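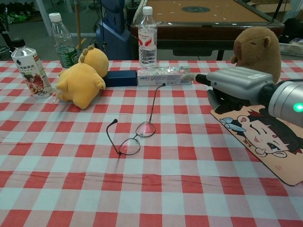

Bottles, soft toys and a pair of glasses on a checked tablecloth.

Nieminen to publish second Drivholm novel in June

6 May 2018

The sequel to Drivholm, the novel about a ferry town in the winter its only crossing is withdrawn, will be published in June, the small press Nieminen has confirmed.

The new book is called Jornis, after the island on the far side of the water. It picks up the story two years after the closing chapter of the first novel and follows the younger of the two sisters, who has taken a teaching post at the island school and has stopped answering letters from home. The older sister, who told most of Drivholm, appears only in the final third.

Readers who have not read the first book will be able to start with this one, according to the publisher's spring list. A two-page note at the front sets out who is related to whom, and the map from Drivholm has been redrawn to take in the island and the fishing grounds to the north of it.

Jornis runs to 189 pages, a good deal shorter than its predecessor. It was first announced for last autumn but was put back when the author asked for more time with the ending. The chapters set in the schoolhouse were rewritten during the delay, and a long section about the lighthouse was taken out. Nieminen says the lighthouse chapters may appear separately as a short story, though no date has been set.

The paperback and the e-book will come out on the same day. There are no plans for a hardback. An audio version is being recorded -- with a different reader from the first book -- and should follow later in the year.

Advance copies have gone out to reviewers and to members of the Asow reading group, which chose Drivholm as its winter title and asked to be told when the sequel was ready. The group will discuss the new book at its June meeting. The meeting is open to non-members, but the room holds only 30 and places need to be booked at the library desk. Those who come are asked to have read at least as far as chapter six, where the school closes for the thaw.

Drivholm itself has been out of stock in most shops since February. A reprint with a new cover is due back from the printer before the sequel goes on sale, and the two spines have been designed to match. The reprint also corrects the date on the letter on page 83, which several readers had written in to query.

Orders for both books can be placed now through Nieminen or at any bookshop. Orders for Jornis placed before publication will include a printed copy of the new map.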